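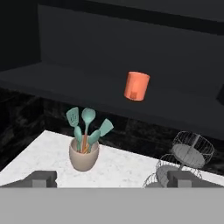 Sudheer Menon
Program Manager, Sarnuvholm Smallholder Oils Project

Progress report to the Skultthorpe Fund
Submitted 2022-04-07

Purpose of this report

This report covers the second period of the grant awarded to Sarnuvholm for the improvement of sunflower and sesame oil production among smallholder growers in the Prormont district. It sets out work completed, work delayed, spending against the approved budget, and the decisions requested of the Fund before the next payment is released.

Grower enrollment

At the close of the period, 2,303 growers were enrolled in the project. Of these, 2,082 delivered seed to one of the project's collection points at least once during the season. The remaining growers either sold to private traders or kept their harvest for household use. Field staff are interviewing a portion of this group, and the findings will be attached to the next report.

Enrollment is strongest in the lower valley, where sunflower was already an established crop. Growth in the hill parishes has been slower than planned. Sesame is new to many households there, and several have asked to see a full season's results on a neighbor's land before committing their own. The project has responded by moving two demonstration plots closer to the hill road.

Seed quality and drying

Moisture at delivery remains the main quality problem. Seed that arrives too damp must be spread and dried again at the collection point, which ties up floor space and delays payment to the grower. Tarpaulins were issued at the start of harvest, and lots rejected on first inspection fell in the lower valley. The hill parishes did not show the same improvement, and late rains there are thought to be one cause.

Moisture meters are now in place at all collection points. Two were returned to the supplier for recalibration and were out of use for part of the harvest. Staff relied on hand tests during that time, and the affected lots are marked in the delivery register.

Pressing facility

The pressing facility operated by our partner Chowdary received its new filter press during the period. Installation took longer than scheduled after the electrical connection failed its first inspection. The work was corrected at the contractor's expense and has now been approved. Trial pressing of sunflower seed is under way. Sesame trials will follow once the cleaning line has been adjusted for smaller seed.

Chowdary has also completed the concrete floor of the oil storage room. Shelving and the second storage tank are still outstanding. The tank supplier has confirmed delivery in May.

Sales and market access

The cooperative's first retail product, a bottled sunflower oil in a 500 ml size, was placed with shops in Prormont on a trial basis. Retailers reported that customers accepted the flavor but found the cap difficult to reseal. A different cap has been ordered. Bulk sales to bakeries continued under existing agreements.

Discussions with a regional food distributor are at an early stage. The distributor has asked for a minimum of 2,000 bottles per order, a quantity the cooperative cannot supply until the storage tank is in use. No agreement will be signed before then.

Finance

Spending on training and field staff was in line with the budget. Spending on equipment was below budget, reflecting the delayed tank. Transport costs exceeded the approved line as a result of higher fuel prices and additional trips to the hill parishes. The overspend was met from the contingency line with the prior consent of the Fund's grants officer. Full accounts are provided in Annex A.

Risks

The Fund's attention is drawn to the rising price of planting seed. If the increase continues, some growers may reduce the area they plant, and the delivery target for next season would need to be revised. The project is seeking quotations from a second seed supplier.

Staff turnover at the collection points is also a concern. Three clerks left during harvest, and their replacements had to be trained while deliveries were in progress.

Decisions requested

The Fund is asked to approve the transfer of unspent equipment funds to the next period, to be used for the storage tank and shelving.

The Fund is further asked to agree to a revised timetable for sesame pressing, as set out in Annex B.

Annex A: Statement of expenditure
Annex B: Revised timetable
Annex C: Delivery register, summary by collection point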